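Filach revises unpacking procedure for side-by-side refrigerators

Filach has changed the order in which new side-by-side refrigerators are stripped of shipping material at its Talel appliance hall. The revised procedure took effect in October and applies to all two-door units delivered to the hall for inspection.

Under the old sheet, interior tape came off first and door bin film last. Technicians now start with the doors. The left door is opened fully, the bins are checked through the film for cracks, and the film is removed only after the hinge and gasket inspection is signed off. Tape on the shelf and crisper drawer stays in place until the cabinet is in its final position and level.

"A glass shelf that has lost its tape will shift when the cabinet is rolled," said Aníbal Arboleda, who wrote the new sheet with Yao-tsung Huang. "We had units being taped up again by hand, which leaves residue on the liner."
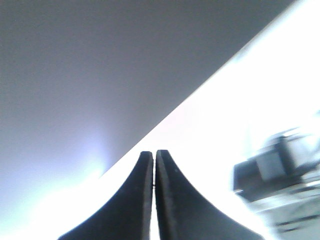
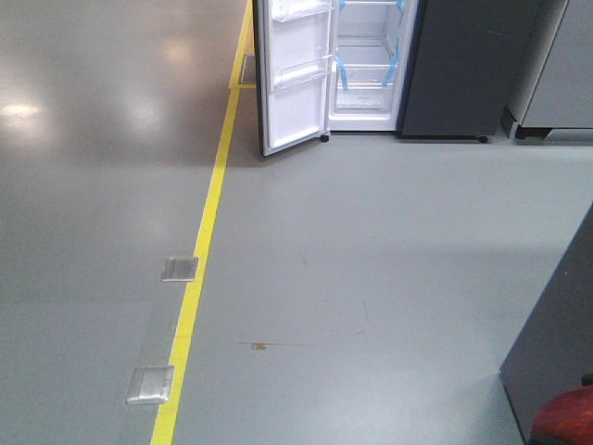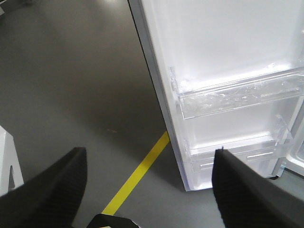
Floor and clearance rules

Appliances are to stand on the matte side of the yellow line. The glossy side remains a walkway, and an open door may not be left unattended next to it. Units stay on their rollers during inspection; leveling feet are lowered at the end.

Inspection time per unit is set at 21 minutes, down from 32. Hok-lam Sin, who schedules the hall, said the saving comes mostly from dropping the second tape check. A minimum of 10 minutes is reserved for the gasket, which is examined along its full length on both doors.

Bin film is collected separately from tape. The two were mixed until this fall, and the recycler, Drernow, rejected several bags.

The MacRitchie warehouse will adopt the same sheet once its floor marking is repainted. Skarphéðinn Laxdal is handling the changeover there. Printed copies are available at the Talel front desk, and corrections should go to Arboleda.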